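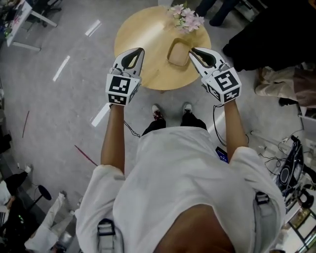
Household Economics, Unit 2: What Things Cost After You Buy Them

Reading for Thursday: the Parnard packet, first half. The second half is the same as the first half with more tables.

Last week we dealt with price. This week is about cost, a larger and less cheerful number. Price is what you tell your friends you paid. Cost is what left your bank account by the time you were done with the thing.

Start with the table. A table priced at 400 dollars seems finished the moment it's in the kitchen. Then come the chairs, which the store sells separately and with a straight face. Suppose those are another 200. Add delivery at 97 and you have spent 697 dollars to eat the same soup.

Terms to know

Purchase price: the number on the tag.

Running cost: what you pay to keep using it. Low for tables, high for cars, alarming for boats.

Opportunity cost: what the money would have done otherwise. Students like this one until they apply it to tuition.

Resale value: what a stranger will give you for it. Usually lower than what you would give yourself.

The Prirkorbridge problem

A couple in Prirkorbridge can buy a Moya washing machine outright for 400 dollars or rent one for 200 a year. Both deals include repairs. They expect to move in 2 years and can't take the machine with them.

On paper the two come out even. Now assume the bought machine can be sold when they leave. Buying wins, provided somebody wants to carry a washing machine down the stairs. Put a figure on that carrying and see whether your answer holds. "They would just ask a friend" is not a figure, and the friend has a cost too.

For section

Work the problem again with Indach's terms, which are on the back page in very small type. Read the small type. Bring your arithmetic, including the wrong turns, and a calculator that isn't also your phone.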